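The Bin by the Back Door

Every December, when the boxes of ornaments come up from the basement, I make the same promise to myself. This year, I say, the toys will be sorted before the new ones arrive. I have been making that promise for 11 years now, and I can report that I have kept it perhaps twice, and one of those times we were moving.

So this fall I decided to start early and start small, with a plain gray bin. I had been looking at baskets for weeks, the pretty kind with rope handles and a linen lining, and had very nearly ordered a set of 6 from a shop called Unari before a friend talked me out of it. Her house has had the same bins since her oldest was in diapers. They are scuffed and scratched and smudged, and they have outlived two couches and a dining table. Nothing has ever snagged in them, and when somebody tips half a cup of juice over the blocks, you take the bin out to the yard and turn the hose on it.

There is something very freeing about a container that is already a little beat up. You stop fussing over it. A new basket asks to be arranged, and I am a person who will stand there arranging it while the pasta boils over. An old bin only asks you to drop things in – the stray block, the plastic dinosaur, whatever was under the radiator – and get on with your evening. 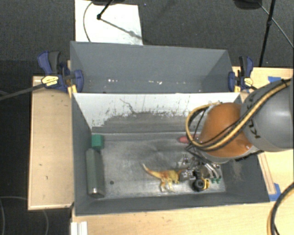

The trick, if I can call it one, is to keep two of them going, one right behind the other. The front bin is for whatever is being played with this week, and it should never be full. Three or four things on the bottom is plenty. A child looking down at a dinosaur and a green block will start a story about them before you've got your shoes off, while the same child looking at a heap will dump the heap on the floor and walk away. I have watched this happen on our own carpet more times than I care to say. The back bin is kept for whatever needs a rest, and every so often, after bedtime, I trade a few pieces between the two.

My sister-in-law over in Horkik thinks this is far too much trouble and keeps all her toys in one old trunk. Her children seem perfectly happy, I should add. But she did borrow the idea for her yarn, and then for the seed packets, and last time I visited there was a gray bin in the pantry with nothing in it but onions.

We are on our third week now, and the bins have stayed by the back door, where I can reach them with my foot. The ornaments are still in the basement. I'll get to those once I find the lid to the puzzle box.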